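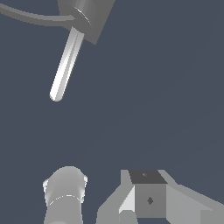 Figure 1. Rendered view: pale rod and gray block on slate blue.

Home Projects Reports Archive Contact

Paper Use and Reprints in the Grakmont Print Room
Project report
Siu-fong Wei, Man-lok Shek, Yufang Su
Advisor: Wing-yan Chuang
November 8, 2020

1. Background

The print room at Grakmont has two shared printers, both used mostly for class handouts, lab reports and slides. Students pay by the page. The most common complaint is that a job has to be printed twice before it can be handed in. We wanted to find out which jobs get reprinted and what goes wrong with them the first time.

An earlier class report by Chih-ming Au looked at the total number of sheets used in a term. It did not separate first prints from reprints, so we could not use its numbers directly. We did keep its definition of a job, which is one file sent to one printer at one time.

2. Method

We asked 21 students to keep a paper log during the month of May. Each time they printed something, they wrote down the type of file, the number of pages, whether it was color or grayscale, and whether they printed it again. If they did, they also wrote the reason in their own words. We sorted the reasons into groups afterward. Man-lok and Yufang sorted them separately and then compared lists. They disagreed on a few entries, mostly ones where the student had written only "bad" or "looked wrong," and those went into a group called Other.

We did not count jobs that stopped with a paper jam, as these are refunded at the desk.

3. Results

The logs contained 103 jobs. Of these, 11 were sent from a phone, and the rest came from the desktop computers or from laptops. The longest single job was 90 pages, a set of chemistry notes, and it was printed once with no problems.

Slides were the file type most likely to be printed again. Plain text reports were the least likely. The reasons we saw most often for a reprint were:

Wrong paper size or margins
Single-sided when double-sided was wanted
Pictures too dark to read in grayscale
Pages missing or out of order

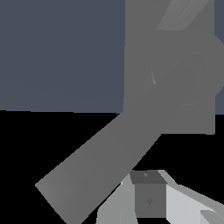 Figure 2. Rendered arm link and joint housing in gray, with black below.

Margin problems came mostly from files made in one program and opened in another. The text ran onto an extra page, or the last column of a table dropped off. Students who saved as PDF first rarely had this problem.

The double-sided setting was a surprise to us. The Druka printer starts out single-sided and the Marwat printer starts out double-sided, and the print window does not show this unless the second tab is opened. Several students wrote that they had used one printer all year and then switched when there was a line.

Dark pictures were a smaller group but used the most toner — many of these jobs were slides with a solid background on every page.

4. Limits

The logs depended on people remembering to fill them in. Siu-fong checked in with everyone once a week, and some entries were added from memory at that point. Most of our group were in the same two science courses, so essays are probably underrepresented.

5. Suggestions

Both printers should start with the same double-sided setting. A printed card next to each one could list the paper size and how to check the preview. We also suggest that instructors post slides in a second version with a white background. The front desk already does this for its own notices.

We would like to repeat the log after the settings are changed, using the same form.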